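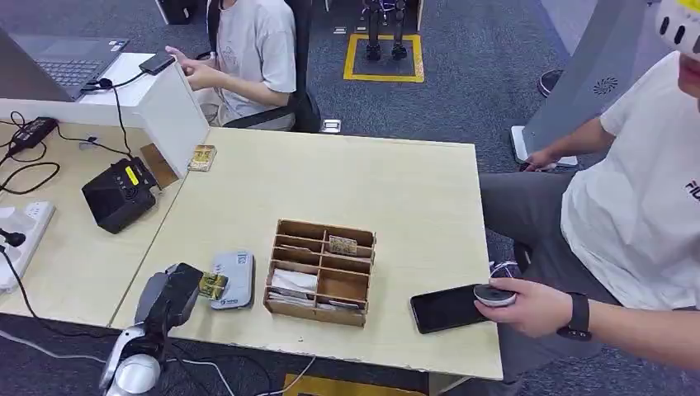 Organizer box with compartments, on a desk.

Huanca Household Words

A word list of names for small things kept at home, collected in Spanish, Czech, French and English. Version 3.

What is in it

The list has 3019 entries. Each entry is one name for one thing, as one speaker gave it. If two speakers gave the same name for the same thing, there are two entries. We did not merge them, so you can count how common a name is, but only within this list.

Things covered: storage boxes and trays, sewing supplies, stationery, kitchen drawers, keys and locks, chargers and cables, cards and tickets, medicine cabinet items, light bulbs and batteries. Furniture is left out except for desks and shelves. Clothing is left out. Food was in version 1 and was taken out in version 2; it may come back as a separate list.

Files

words.csv is the main table.
speakers.csv has one row per speaker, without names.
things.csv has the list of things people were asked to name, with a short definition of each.
notes.txt holds remarks that did not fit in a column. It is uneven. Some entries have a long paragraph and most have nothing.

Columns in words.csv

entry_id: a number. Numbers from deleted entries are not used again.
thing_id: matches things.csv.
speaker_id: matches speakers.csv.
word: the name as written down by the interviewer.
lang: es, cs, fr or en.
first_answer: yes if it was the first name the speaker gave, no if it came later.
heard_from: parent, grandparent, school, work, store, other, or blank.
comment: free text in the language of the interview.

How it was collected

We interviewed 40 speakers. Each session ran 30 minutes or less. The interviewer read a definition out loud and the speaker gave as many names as came to mind. Definitions were used in place of objects because in the trial round people read the name off the packaging. This happened most with batteries and tape.

Segundo Bermúdez and Aníbal Villca did the Spanish interviews, Zuzana Machala the Czech ones and Margaux Lacroix the French ones. The English interviews were split between Margaux and Yeison Cuervo. Yeison also put the tables together and is the person to write to about errors.

Spelling follows the interviewer. Where a word has no settled spelling, the interviewer wrote it the way the speaker wanted it. Segundo and Aníbal do not always agree on when to write a diminutive as its own word. In version 3 both practices are still there. Sorting by speaker_id will show you which is which.

Brand names

Some speakers use a brand name for the thing itself. These are kept and spelled in lower case. Darex and Lallov both come up a lot in the tape and glue entries, so they appear as darex and lallov. A brand name in the list says nothing about who made the thing.

Known problems

The thing "box with divisions" draws too many kinds of answers. Speakers pictured a sewing box, a tool box, a drawer insert or a box for tea bags, and the definition does not separate them. We plan to split it into four things. Until then, treat its entries with care.

"Power bank" has no Czech first answers from the older speakers. Zuzana left the rows out where the speaker said they had no word. In the other languages those rows are present, with the word column blank. This needs fixing and is the reason the totals per language should not be compared for that item.

The heard_from column is blank in nearly 19 percent of rows. It was added after the first interviews and we did not go back to ask.

All the French speakers live in one town. Do not use the list to say anything about French in general.

Speakers

speakers.csv gives a ten-year age band, the language of the interview and other languages spoken at home. Names, streets and exact ages were never entered. Speakers agreed to the release of their answers. One asked to be taken out after version 2, and those entries are gone.

Changes in version 3

Added the first_answer column.
Removed duplicate rows caused by a bad import.
Fixed accents in the Spanish words that had been saved in the wrong encoding.
Moved long comments to notes.txt.
Renamed the folder drirkau_old to archive. Drirkau was the working title, and some of the scripts still use it.

Use

Free to use and change, with credit to the Huanca word list. Corrections are welcome. Please send the entry_id with each one. We go through them every May.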